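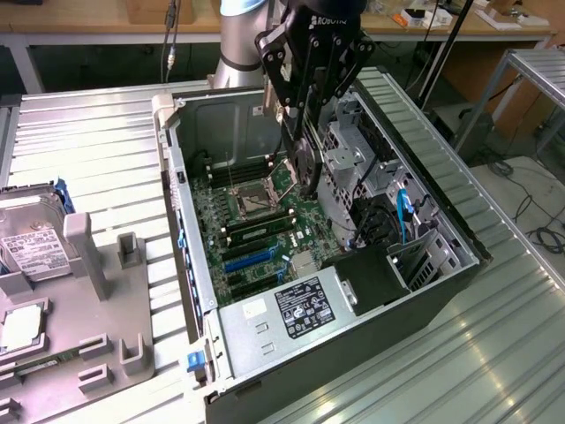 From: Radu Oprea
To: handset-users
Date: 2/23/18
Subject: Re: Teltley 2 battery drain on standby after January update

Janka Ševčík wrote:
> Since the January update my Teltley 2 loses a third of its charge
> overnight with the screen off. Wi-Fi on, mobile data off, one SIM.
> The battery page blames "Android System" and gives no further
> breakdown. Is a factory reset worth the trouble? The colour profile
> and my alarms took a while to set up and I'd sooner keep them.

Don't reset yet. I see the same behaviour on build 561, and a reset made no difference on my handset.

The cause on mine is the Atirau sync service, which build 561 re-enables at install. It holds a partial wakelock whenever Wi-Fi is connected but its account is signed out. I pulled a log after one night and found more than 1,000 wakeups against that one process. Everything else was normal.
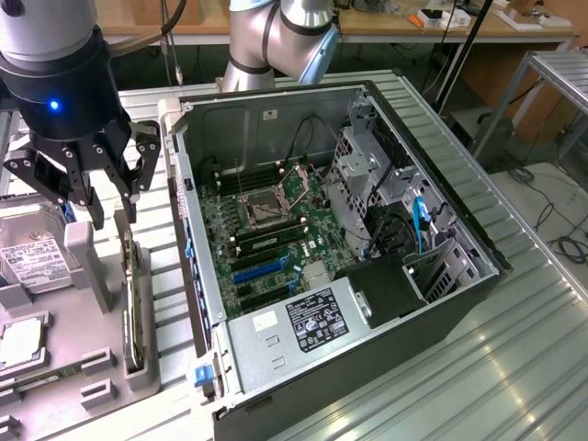 To check yours, charge to 100 per cent, unplug, leave it overnight, then run "adb shell dumpsys batterystats" and search the output for "atirau". If the count is in the hundreds you have the same fault.

Workaround: Settings, Apps, show system, Atirau Sync, Force Stop, then Disable. Restart afterwards. Alarms and the colour profile are stored elsewhere and survive this. You lose contact backup to the Atirau account, nothing else that I've found.

The second SIM slot is a separate matter. With it empty, the modem still polls on some carrier versions. Switch the slot off under Dual SIM.

I haven't tried the Zeman kernel on this model. The Fukness one doesn't boot on build 561. 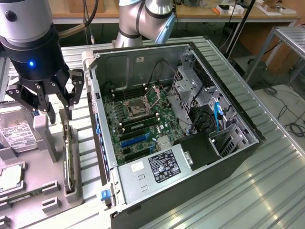 Open desktop tower on its side, green motherboard inside.

If your log shows a different process, post the top of the wakelock section and I'll have a look.

Radu

Recent in this list
Teltley 2: dual SIM and voicemail
Fukness kernel, older builds only
Atirau account sign-in loop
Zeman charger cable lengths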